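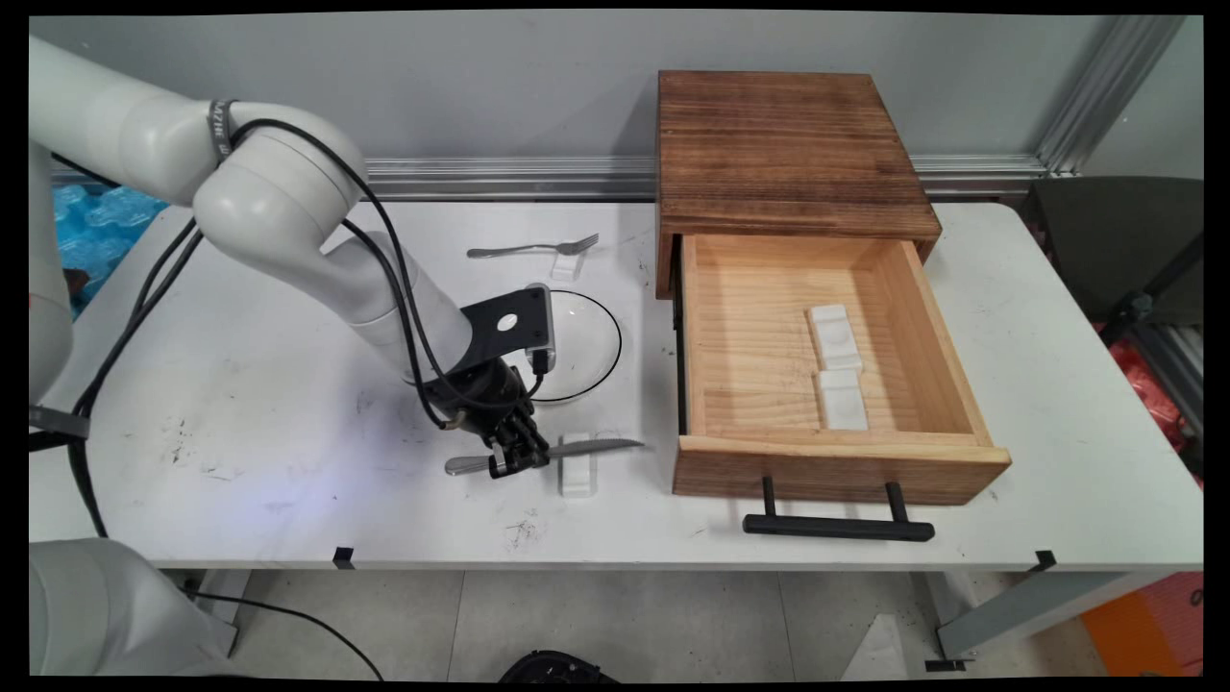

## 4. Putting cutlery away with the arm: set-up and daily work

This section is for the persons who work at the clearing station in the Hendriks canteen. Before, the cutlery was sorted into the drawers by hand at the end of each shift. Now the arm does the knives and forks, and the person at the station prepares the table, watches the work and takes care of the exceptions. Please read also section 2 (Emergency stop) before you start.

### 4.1 Who does what

The shift leader starts the program in Clokell and signs the station sheet. The table operator sets the rests, the cutlery and the drawer. These can be the same person, but only after both trainings.

Spoons, serving pieces and everything with a bent handle are still put away by hand.

### 4.2 Preparing the table

1. Press **Pause** on the Clokell screen and wait until the lamp is yellow.
2. Place the drawer cabinet on the right half of the table, with the handle to the front.
3. Pull the drawer fully open. A half open drawer is the most frequent reason for a stopped cycle.
4. Put two white rests on the floor of the drawer, one in front of the other, with the recess up.
5. Put the other rests on the tabletop and lay one piece on each. The knife blade and the fork tines point to the right, toward the cabinet.
6. Check that the cables of the arm are free and are not under the plate or the cabinet.
7. Step back behind the line on the floor and press **Resume**.

> **Note:** The plate stays on the table during the cycle. The hand closes around the knife near the handle and lifts it over the rest. If the plate is too close to the rest, move the plate and leave the rest in its place.

> **Caution:** Never reach into the drawer while the lamp is green, also not for a piece which fell down. Press **Pause** first.

### 4.3 During the cycle

The speed is set to 200 mm per second and must not be changed at the station. The operator stays within reach of the stop button. You can fold napkins or fill in the sheet, but please do not leave the room.

If the hand drops a piece:

1. Press **Pause**.
2. Take the piece and send it back to washing.
3. Lay a clean one on the rest and press **Resume**.

After two drops in one shift, stop the program and continue by hand. Write the time on the sheet. It is not counted as a mistake of the operator.

### 4.4 Breaks and changes of person

Watching is tiring in another way than sorting. For this reason the operators change every 45 minutes, and the new person stands at the table 15 minutes together with the old one on the first day. The hours at the station are paid the same as before.

Questions about the shift plan go to Nikola Kadrić. Questions about the grip or the rests go to Huder service, with the number from the station sheet.

### 4.5 End of the shift

1. Press **Pause**, then **Park**.
2. Wait until the arm does not move anymore.
3. Wipe the tabletop with a damp cloth. Old dark marks which do not come off can stay.
4. Close the drawer by hand, slowly.
5. Sign the sheet and hang it back on its hook.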